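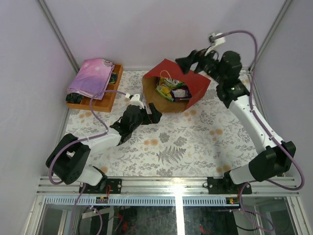

I've wanted to see round Granberg's packing hall ever since my sister-in-law got a job there, and last week I finally got my name on the list for one of their open mornings. Two of us turned up early and were given tea and a hi-vis vest that came down to my knees. By nine the canteen was full, mostly of people from other small firms wondering whether to spend money on arms.

Granberg pack gift bags and hampers for shops. In December they send out 3000 a day, and until last year every single one was filled by hand along a line of benches (lovely smell in there, by the way, all cardboard and crisps). Now part of the snack bag work has been given over to pairs of robot arms, and there's a practice cell where they try out new jobs before anything goes near the main floor.

Gualtiero Rinaldi took us round. He ran the benches for years and now looks after the cells, and he talks at a terrific speed! The practice cell was my favourite bit. It's a box with pale walls and an arm at each front corner, both fixed to a metal rail, and between them a paper bag with a red flap and a couple of snack packets in it. There's leafy fabric on the floor of the thing, which I rather want for my kitchen curtains. Each arm has a purple cable looping along it up to the wrist, and Gualtiero told us cables are what he spends half his life on. They catch, they wear, and the people who used to grumble about tape guns now grumble about those.

Paper bags are the awkward customers, apparently. A box stays where you put it, but a bag sags, and string handles flop about wherever they fancy. A packer opens one with her thumb without looking. For the arms it's still slow going, and he reckons the benches will be doing the fiddly orders for a good while yet.

I got chatting to Ülle Sakalauskas over the biscuits, as she was the one I really wanted to hear from. She'd been on the benches and moved across to the cells in the first batch. Her wrists are much better, she told me, and she likes not going home with paper cuts. What she misses is the talking. On the benches you had someone either side of you all day, and now she has four cells to mind and walks between them on her own. They've changed the breaks so everybody stops together again, which she'd asked for, and that has helped. She also got a pay rise out of it, though not everyone who wanted to move across was given the training, and there's still some bad feeling over that.

Somebody from Purkus asked about jobs, quite bluntly. The answer was that 252 people work there now and no permanent packer has been let go, but they took on fewer temps for Christmas. I thought it was decent of Gualtiero to say so in front of everyone.

We finished in the canteen with soup and a go at packing a bag against the clock - I came last. If you're going to the next one, wear flat shoes and park round the back, as the front gate is only for lorries.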